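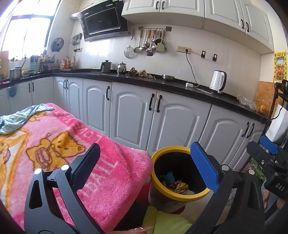

What Brandley Throws Away: a four-week study of household food waste

1. Why we picked this

Our first idea was a survey of bus shelters, which our tutor described as "brief". Food waste was the second idea, and it had the advantage that every one of us was already producing it.

Brandley Council collects food scraps weekly and general rubbish fortnightly. We wanted to know whether people put the right things in the right bin, and whether they knew how much they were wasting. The short answers are "sometimes" and "no".

2. Method

We posted 400 leaflets through doors on the Bukwood and Destley estates, asking households to keep a kitchen diary for four weeks in January. One hundred agreed to take part, a better response than we deserved given the leaflet had a spelling mistake in the title.

Each household wrote down any food thrown away, its weight and the reason. Before starting, they also guessed how much they would waste. We lent out kitchen scales where needed and got most of them back.

3. Results

The households guessed a combined total of 1,416 kg for the year. Scaling up their diaries gave 1,848 kg. We had expected a wider gap, but people who are weighing their crusts tend to eat them.

Bread was the worst offender, followed by bagged salad, which seems to be bought mainly as a gesture. Potatoes came third. The commonest reason given was "forgot it was there". One diary entry reads, in full, "soup, regret".

Bukwood households used the food caddy more than those in Destley. Destley has more flats, where the caddies have to be carried down to a shared store, and several people told us they had given up after the first leaking bag.

4. Problems with the study

People who volunteer to weigh their leftovers are probably not typical. January is also an odd month, with the Christmas cheese still working its way through the system. Two diaries came back too stained to read, and we have left them out of the comments but not the totals, as the weights had been sent in by text.

5. Suggestions

Smaller loaves in the local shops would help. So would stronger caddy liners for the Destley flats. We sent both points to the council and received an automatic reply thanking us for our interest in parking permits.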